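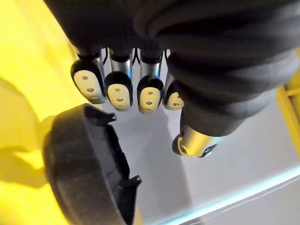

Metal fingers under a dark gray knit cover

Naritz Indoor Air Log

Temperature, relative humidity and carbon dioxide readings taken once a minute inside two work buildings, Naritz and Unham. The files are plain CSV and can be opened in any spreadsheet program. Last changed 2023-08-10.

Contents
data/naritz/ — daily files from the Naritz building
data/unham/ — daily files from the Unham building
rooms.csv — room codes, floor and window direction
gaps.csv — start and end of every known outage
notes.txt — dated remarks from the people who looked after the loggers

What is in it

There are 752 daily files. A complete file has 1440 rows, one for each minute, plus a header row. Files with fewer rows are left as they are. We did not fill in missing minutes, and we would ask you to say so in your own write-up if you do.

Each row has these columns:
time — local standard time, hours and minutes, no daylight saving shift
room — short code, matches rooms.csv
temp_c — air temperature in degrees Celsius
rh — relative humidity in percent
co2 — carbon dioxide in parts per million
door — 1 if the door contact was open at any point in that minute, otherwise 0
flag — empty for a normal reading, see below

The date is in the file name and not in the rows. Ghassan Khalaf wrote the first export script that way and by the time anyone minded there was too much reading code built on it.

Flags

w — warm-up. The logger had just been powered on and the carbon dioxide cell was still settling.
m — moved. Someone picked up the logger or put it back in a different spot.
s — sun. Direct light on the housing, which pushes temp_c up and rh down together.
x — do not use. Kept so that row counts match the raw download.

The s flag was set by hand for Naritz and by a simple rule for Unham (a jump in temperature with no change in the neighboring room). The two are not equally strict. If your work depends on sun effects, treat the buildings separately.

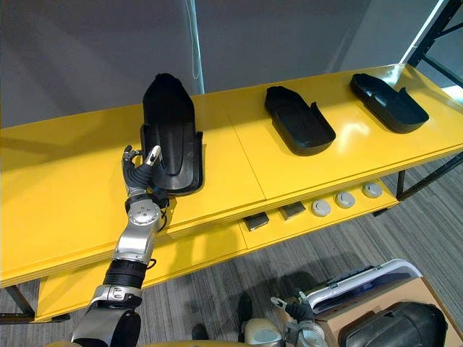

Loggers and placement

All readings come from Ridico wall loggers running on mains power. They were mounted at desk height on inside walls, away from radiators where the room allowed it. In the Unham stairwell there was no outlet on an inside wall, so that logger sits on the cold side of the building and reads low in winter — use it for trends and leave it out of any average.

Tipene Sutcliffe checked the loggers against a reference thermometer at the start and again in June. The offsets are in rooms.csv and have already been applied to temp_c. Humidity was checked with salt jars at the same two times, but the corrections were smaller than the spread between repeats and were not applied.

Carbon dioxide cells of this kind reset their own baseline from the lowest value they have seen recently. In rooms that never air out fully, the readings drift down over a few weeks. Junhao Ding went through the night values and listed the rooms where this is plain to see; they have drift = 1 in rooms.csv.

Known problems

Clock error. One Naritz logger ran fast before its firmware was updated. Its times were corrected on a straight line between two known points, so single door events may be off by a minute.

Door contacts. The magnet on the Yu room door fell off and was taped back on more than once. Long stretches of door = 0 in that room should not be trusted.

Outside air. There is no outdoor logger. Use a local weather record if you need one.

Suitable uses

The log has been used for teaching time series plots, for testing gap-filling methods and for a small study of how long a room takes to warm up after a weekend. It should not be used to judge whether a building meets a health or labor rule. The loggers were not certified for that, and they were not placed with it in mind.

Reading the files

Read flag as text, or some programs will turn the empty column into numbers. Drop rows marked x first. To work with a full day, join the file name date to the time column before you sort.

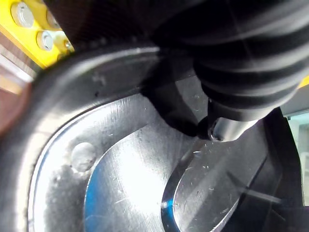

Why do some carbon dioxide values stop at exactly 100?

The export script writes 100 when the cell returns an error code. Treat those values as missing. Most of them already carry the x flag.

Contact

Jiahui Shi keeps the files and answers questions about the columns. Corrections to gaps.csv go to Ruoxi Hao — please include the room code and the file name.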